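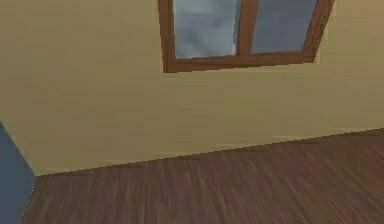 Tradinport Nindulen Interior Wall Paint, Matt

Water-based matt emulsion for interior walls and ceilings. Suitable for plaster, plasterboard, lining paper and previously painted surfaces in sound condition. Supplied ready mixed in 17 colours, or tinted to order from the Yusof card.

Product code: 237
Tin sizes: 2 litre and 4 litre
Finish: matt
Base: water
Use: interior only

Description

Nindulen Matt is a wall paint of medium thickness with a high pigment content. It is made for living rooms, halls, bedrooms and the drier parts of kitchens. It levels slowly, so brush marks have time to flow out before the film closes. The dried surface can be wiped with a damp cloth but should not be scrubbed. For walls directly behind a hob or sink, use Pristeo Satin, which has a harder film and is sold in the same colours.

Colours are grouped on the card as chalks, clays, sands and greens. The sands and clays change most with the light. Paint a test patch on two walls that meet and look at it in the morning and again under lamps before ordering the full amount.

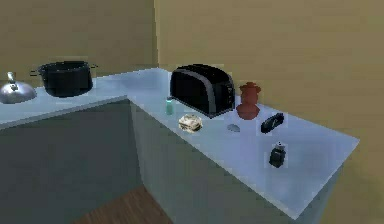

Tan walls with a pale worktop.

Preparing the surface

Remove loose or flaking paint with a scraper and sand the edges flat. Fill cracks and holes, allow the filler to harden fully, then sand and dust off. Wash greasy areas with sugar soap and rinse with clean water. Mould must be treated with a fungicidal wash before any coat is applied.

New plaster must be dry throughout and an even pale colour. Apply one mist coat of Nindulen Matt thinned with clean water, as shown on the tin. Do not use a vinyl paint as a first coat on new plaster. Gloss surfaces should be rubbed down to remove the shine and primed with Pristeo Grip.

Applying

Stir well with a flat stick. Do not shake. Apply with a medium-pile roller or a synthetic brush, cutting in one wall at a time and rolling into the wet edge. 2 coats are needed on most surfaces. Leave 4 hours between coats, longer in cold or damp rooms. Strong changes of colour may need a further coat.

Where more than one tin is needed for a room, mix the tins together in a clean bucket before starting. Tinted batches can differ slightly. The batch number is printed under the handle and should be quoted on repeat orders.

Cleaning and storage

Clean tools with water and a little washing-up liquid straight after use. Close the lid firmly and store upright, away from frost. Do not pour left-over paint into drains.

Ordering

Stock colours are sent from the Tradinport warehouse. Tinted colours are mixed after payment and cannot be returned unless faulty. Sample pots are available in all stock colours.

Colour matching: Retno Wattimena
Trade accounts: Marichka Sirko
Technical questions: Prasetyo Entili

Page last revised May 25, 2025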